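Visit to the Drokach robot software lab, March

I came to Drokach as one of the guests of the spring open day. My own work is far away from research. I write control software for packaging lines at Jaston, where a machine does the same movement all day and we are happy if nothing surprises us. So I wanted to see how people work when the machine must decide by itself. My colleagues asked me to write down what I saw, and I do it here in the order of the day.

The lab is in an old mill building from 1916, behind the river, with a very steep iron staircase. If you come by train, take the exit on the north side. I took the other one and walked a long way with my bag. We were received by Ermira Berisha, who leads the software group, and we got coffee and a badge. She started at 10 a.m. exactly, and she asked us to interrupt her with questions at any moment. This was good advice, and some visitors used it very much.

The group makes a software package with the name Nadola. It has 4 parts: the driver layer, the perception module, the planner and the recorder. Ermira said that most visitors ask only about the planner and that she would like to begin with the recorder. I was pleased, as in my factory also the logging is the part that gets no budget.

The recorder takes the joint positions, the commands and the pictures from the cameras and puts all of it on one clock. It sounds simple. She showed us on the projector an old recording in which the camera data was late by four cycles compared to the joints. In the plot it was almost invisible. But when a policy is trained on such data, it learns to close the gripper a little too late, and then people spend weeks to search the fault in the network. Now the recorder refuses to save when the clocks are not in agreement. It gives a message in red letters and the operator must repeat the whole episode. She admitted that the operators did not love this change.

After this we went down to the work floor. The task of the day was sorting of kitchen tools: two arms on a wooden table, plastic bins along the back side, and ladles, a spatula and a knife to handle. The two arms come close to each other in the middle, and for the planner this is the difficult region. 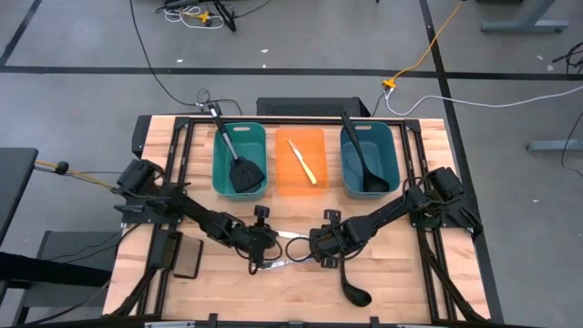
The planner first treated each arm as an obstacle for the other one. It was safe, but slow, and sometimes both arms waited politely and the program stopped there. In the present version the two arms are planned together as one body with many joints. The search is longer, so they keep a library of 2000 stored paths and begin from the nearest one. A gentleman from Bošković, a company that makes conveyor parts, asked what happens if no stored path is near enough. Then the planner makes a new search from zero, and if it does not finish inside the time limit, the arms stay where they are and the screen shows which constraint was the guilty one. I liked this last point very much. Our own controllers say only "motion error" and a number, and the number is explained in a manual which is always in another room.

I asked about long tools. In my head a ladle was an easy thing to hold. Ermira explained that for the collision check the tool becomes a part of the arm from the moment it is gripped. A ladle makes the arm longer, and it makes it longer in a direction that depends on how it was gripped. So the perception module must estimate the angle of the handle inside the fingers, and it does it again after every lift. If the estimate is bad, the planner believes that the ladle goes past the rim of a bin, and in reality the bowl will hit it. They add a safety margin around the tool. With a big margin nothing collides, but then many placements in the bins become impossible for the planner. They have changed this value many times, and each change is written in a file with the date and the reason. She opened the file for us. One line said only "too brave".

Perception had its own problems with metal. Shiny surfaces give holes in the depth image, and a thin blade or a flat steel handle can disappear almost completely. The group now uses the color image to find the outline and takes the depth from the table around it. For dark tools it is a different trouble, especially when a dark gripper is close to them, because the outline of the tool and the outline of the finger become one. One of the students showed me the mask on his monitor and how he corrects it by hand for the training set. He said he does this work in the morning, before he is tired.

We had lunch in the canteen on the first floor (bean soup, quite good). I sat with two people from a hospital supplier and we compared how each of us makes software updates on running machines. I will not repeat it here, but it was maybe the most practical hour for me.

In the afternoon there was a session on the tools for operators. Nadola has a replay window in which a recorded episode can be moved forward and back with the mouse, and beside the video there are the joint curves and the decisions of the planner as text. Each decision can be clicked, and then one sees which alternatives were rejected. We were allowed to try it ourselves. My first attempt was not successful, as I had opened the episode without its calibration file, and the drawn arm was floating beside the real one. The program did not warn me. I told this to Ermira and she wrote it on a paper immediately.

At the end I asked whether a company like ours could use some part of it. Her answer was careful. The planner expects much more computing power than we have in our cabinets, and the perception is not tested for dust. The recorder and the replay window, however, work with any machine that can publish its positions, and she has no objection if we try them. She will send me the interface description. I have promised to send back one set of recordings from our second line, with the names of the customers removed, and I must ask our IT department first how this can be done.

The next open day is planned for autumn. Registration is by e-mail, and the places for the work floor are given in the order of the messages, so it is better to write early. Bring closed shoes for the staircase.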